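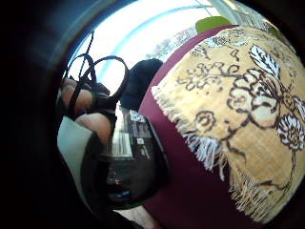 Floral print fabric with a fringed edge.

Stuten: rule changes and eligibility in amateur sport

Version 5, 17 September 2020
Maintained by Merike Kivi

What this is

Stuten is a set of coded records about who was allowed to play. It covers written eligibility rules in amateur sports leagues and clubs, and the changes made to those rules over time. Each record is one rule change: a bar on membership by race or religion being dropped, a women's division being opened, a residency rule being rewritten after a complaint, and so on.

The data was put together for people studying how civil rights questions were handled below the professional level. It has also been used in two classroom projects on local sports history.

Contents

rules.csv – one row per rule change
clubs.csv – one row per club or league, with the names it used over the years
sources.csv – where each rule text was found
codebook.txt – definitions for every column
notes/ – longer remarks on disputed rows

There are 60 clubs and leagues in clubs.csv. Of these, 58 have at least one row in rules.csv. The other two are kept because they turn up in the sources as opponents and people kept asking where they were.

Where the records come from

Most rows come from two collections of printed handbooks, Skomside and Cestonton. Skomside is the fuller one and includes meeting minutes for many clubs. Cestonton is mostly season handbooks, so a change there is dated by the first handbook that shows it. The real vote may have been a year or more earlier. The column date_basis tells you which case you have.

A smaller part was typed up from the Wanigasekara clippings, which are newspaper reports. Rows that rest on clippings alone have source_grade set to C. Please check them before you quote them.

Coding

Every rule was read by two people, and disagreements were settled by a third reader. The original wording is in rule_text, with spelling left alone. Some of it is offensive. It has been kept because the wording is often what researchers need to compare.

The column direction takes the values open, close, mixed or unclear. A rule that admitted new members but kept them from voting or holding office is coded mixed. Earlier versions coded these as open – if you used version 4 or older, your totals for open will be too high.

Known problems

Unwritten practice is missing. A club with no bar on paper may still have turned players away, and a blank row should not be read as equal access.

Swimming and tennis are covered better than boxing or track.

Nearly 55 rows have no month. These carry the year only, and sorting by date puts them first in that year.

Two clubs merged and later split again. They share an ID up to the split. See notes/merger.txt.

Changes in this version

Mixed rows recoded as described above.
Cestonton page numbers corrected in sources.csv.
Duplicate rows added by mistake in May removed.
The column sport_group renamed to sport.

Use

Free for research and teaching. Name the dataset and the version number when you publish. Player names were removed from rule_text where they appeared in complaints, and users are asked not to try to restore them.

Corrections go to Merike Kivi. Send the row ID and a scan or page reference for the source.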